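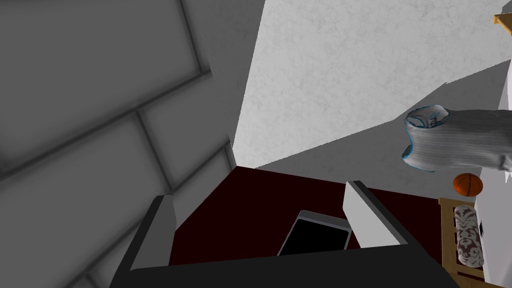 According to Anneliese Hagedorn, the hardest part of a home-built gripper is the finger spacing, and she advises builders to settle it in simulation before cutting any parts. Her remark is often repeated in the Skovon build notes.

Skovon is a two-finger robot gripper design for home and shared workshops. It was started in October by Joscha Schwerdtfeger and Nele Teuber at the Zunulari workshop. The parts list has 31 entries, most of them printed or bought as standard hardware. A simulated version is used to try grasps on household items such as a smartphone.

Version 2 was released on 2020-01-13. It changed the finger mounts and moved the motor wiring inside the palm. Assembly takes 12 hours according to the notes, not counting printing. Anisa Hidayat maintains the simulation files. A wrist joint has been proposed but is not part of the current release.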